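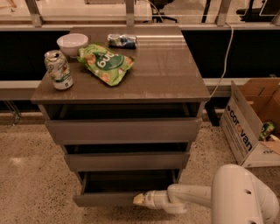
Figure 1. The arm at the bottom drawer, with our objects on the cabinet top.

Teaching a Robot Arm to Tidy Up by Remote Control
Project report, 16/06/2020
Teguh Sembiring, Adi Liem and Yoga Khoo
Advisor: Aiman Nugroho

1. What we set out to do

When we first sat down with Mr. Nugroho in May, we had a long wish list (folding towels was on it, and so was making tea!), and he very kindly talked us down to drawers. Our project, which we named Wanska, asks whether an arm can learn to open and close drawers and put things away by copying a person who drives it from a hand controller. We wanted ordinary clutter for it to work around, so we chose a bowl, drink cans and a bag of snacks, things all of us had at home anyway.

2. How we collected the demonstrations

Each of us took turns driving, and we recorded 400 demonstrations between the three of us. A demonstration starts with the operator bringing the gripper up to a drawer front and ends when the arm is back at rest. We threw out any run where the operator stopped to think for more than 5 seconds, which hurt a little at first, as most of those were mine (Yoga).

The bottom drawer gave us by far the most trouble. The drawer fronts have no handles to grab, so you have to place the gripper tip against the front edge and keep it level while you move, and with a top-down view it is very easy to misjudge how low you are. Adi found that approaching from the right with the wrist held nearly flat made this much calmer, and after that we all drove it his way.

3. What we learned about driving

Slow is fine, but uneven is a problem. Our early runs had lots of tiny corrections in them, and the trained policy picked up every one and wobbled just like we did! We recorded the bottom drawer set over again with smoother motions, and the second policy closed the drawer in 3 of 5 test runs, against 2 of 5 before. We know that is a small test, and we would like to run a longer one next term, with the cans moved to new spots between runs.

Many thanks to Ridwan Yusof for lending us his controller and for all the patient afternoons.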